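20 August 2018

Up before the alarm and down to the garage to look at the car again. I have had the Trorholm for eleven years and the time has come to admit it needs replacing. The garage wrote on the last sheet that the rear subframe has surface rust and that the nearside front spring should be watched. The clutch bites near the top of the pedal. None of it is an emergency but it all costs money, and I would sooner put the money towards something else.

I made a list at the kitchen table of what I want. Five doors. A boot that takes the folding ladder with one seat down. Petrol, as most of my trips are short and I don't want trouble with a filter. A proper handbrake lever if I can get one, though Yee-man says they have nearly all gone over to a switch. Heated seats would be nice but I won't pay extra for them.

Three cars to consider. The Loko, which Isamu drives and likes. The Mondal, which is cheaper but has had poor write-ups for noise. The Wona, which is the newest design and the dearest of them.

Took the bus to the showroom mid-morning for the Loko. Benito Villanueva looked after me. He was polite and didn't push. The test route went out past the allotments, along the dual carriageway to the second roundabout and back through the estate. It pulls well enough from low down. The steering is light, lighter than mine, and it took me most of the drive to stop turning in too far. Over the speed humps it was firm at the back. The door mirrors are large and I could see the kerb when reversing into the bay. The radio and the heater both work through the screen, and I did not like that. I had to take my eyes off the road to turn the fan down.

He offered me up to £20 a month off if I took the service plan with it. I said I would think about it. I asked what they would give me for the Trorholm and he wanted to see it first, so I have to take it in.

Came home and had soup. Rang Rosaura Ticona, who had the Mondal for a while before she moved. She said the noise is mostly from the tyres and a different set cured it. She also said the back doors don't open wide and her mother struggled getting in. I hadn't thought about the back doors. I went out with a tape measure and did the Trorholm's so I would have something to compare with. Wrote it on the back of the garage sheet.

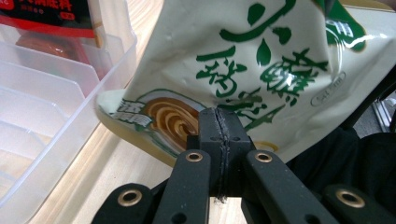 Is it worth waiting for the new model of the Mondal? It depends on the price of the old one. The new one comes in March, and the dealers will want the old shape gone before then, so I may do better buying the outgoing car in the winter than being first in line for the replacement.

The drawback is that I would be running the Trorholm through the cold months. If the spring goes I shall have to pay for it anyway, and they do them in pairs. I rang the garage for a price on that and they said they would call back. They hadn't by closing time.

Spent the afternoon reading reviews. They are not much use for someone like me. One spent half its length on how the Wona goes round a bend on a mountain road, and had one line on the boot. Another said the cabin plastics were hard below the elbow line. I don't touch anything below the elbow line except the seat lever. I did find an owner's report that was better. He had kept a note of every fill-up and every fault over three years. One bulb, one battery, and a rattle from the parcel shelf that he fixed with felt tape. That was the Loko.

The insurance quotes came out closer than I expected. The Mondal was the lowest, the Loko a little above it, the Wona well above both. I didn't go any further with the Wona after that. The road tax is the same for the other two.

Tsz-kin Kuo came by at teatime to return the trolley jack. I asked him to listen to the Trorholm from outside while I let the clutch up slowly. He thought it would last a good while yet if I stop holding it on the hill at the junction. He is probably right about the hill. He also had a look at the spring with a torch and couldn't find a crack, but he said he wouldn't swear to it without the wheel off.

He has never bought a car from a dealer and thinks I should look privately. I said I wanted the warranty. We left it there and he took the spare axle stands, as he is doing the brakes on his van.

Cleaned out the glovebox after he had gone, ready for the valuation. Found the locking wheel nut key, which I had been looking for since the last tyre change, and the old service book with all the stamps up to the sixth year. After that they are separate invoices, in the blue folder upstairs. Must put them in order. Two look to be missing and I shall ask the garage for copies when they ring.

Still to do: book a drive in the Mondal, ask whether the outgoing one can be had with the bigger engine, measure its back doors, wash the Trorholm. Isamu says I can borrow his Loko for an evening to see how the headlights are on the lanes. I will take him up on that before I decide anything.

Checked the oil last thing. Slightly under halfway on the stick. Topped it up.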